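A visit to Voltby: how one hand-held gripper is kept in working order

I spent most of a Saturday at the Voltby open day, and the part I stayed longest at was the bench where the hand-held grippers are looked after. 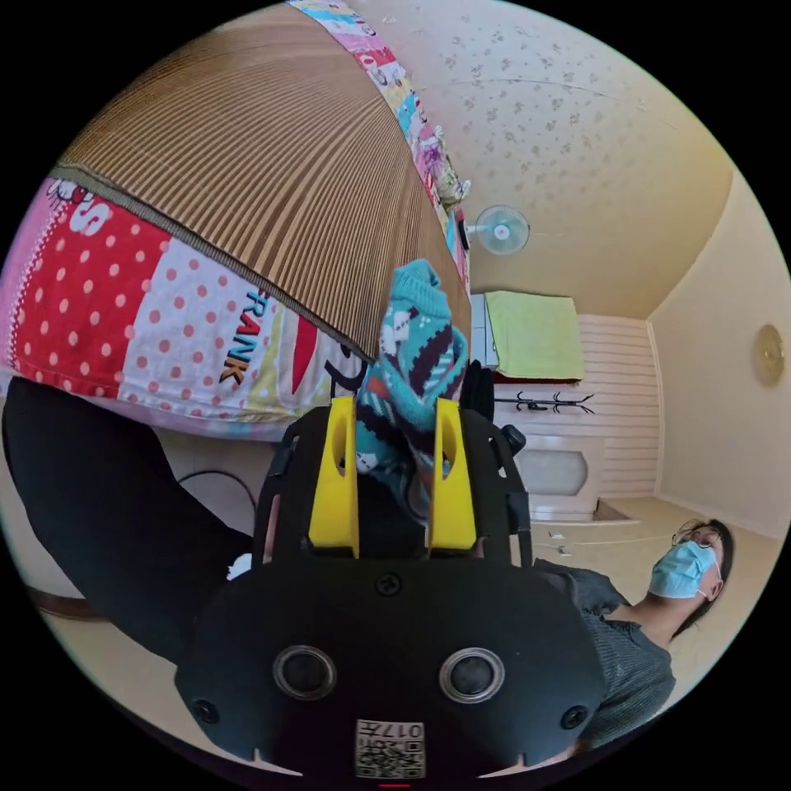
The group has a small stock of these tools and sends them out to homes, where people use them for housework like picking up clothes and putting things away. I had come over from Driltetden, where we run two older units, and I wanted to see how other people deal with wear.

The bench is against the back wall of the workshop. It has a lamp, a vise, a set of small drivers and a paper log. Every unit carries a number, and the log has a page for each one. A page lists the date a tool came back, how many sessions it did, and what was changed. The thickest page I saw ran to 104 sessions since October.

Finger pads get the most attention. They are taken off and washed in warm water with dish soap, then left on a rack overnight. Socks, towels and sweaters leave lint on the pads, and lint makes thin cloth slip. The technician on duty showed me a worn pad next to a new one. The worn one had gone shiny at the tip. They used to change pads on a fixed schedule and now go by a grip test: close the tool on a strip of cotton, hang a weight from it, and wait two minutes. If the strip moves, the pads go in the scrap bin.

Next come the screws. Each one gets a dot of paint after tightening, so a turned screw can be spotted without a driver. I liked this and plan to copy it. We have had screws back out at home and only found out when the fingers started to rattle.

The camera is checked last. The lens is wiped with a dry cloth, then the tool is held in front of a printed board to see if the view is still straight. A drop onto tile can shift the mount a little, and the board shows it right away. Straightening the mount takes a few minutes if the bracket is fine and most of an afternoon if it has to be replaced. Brackets come from Fornum and had been slow to arrive this fall.

I asked what fails most. The answer was cables. They get stepped on, or pulled when someone reaches under furniture. The bench had gone through nearly 194 of them, counting the short ones. Güneş, the newer version of the tool, will have a clip that holds the cable along the grip. There was one on the table, but it was not powered on.

The talk after lunch was about storage and charging, and I missed the first half looking for parking closer to the door. Coffee was free. The handout with the pad washing steps ran out early – the desk was taking addresses and said copies would be mailed.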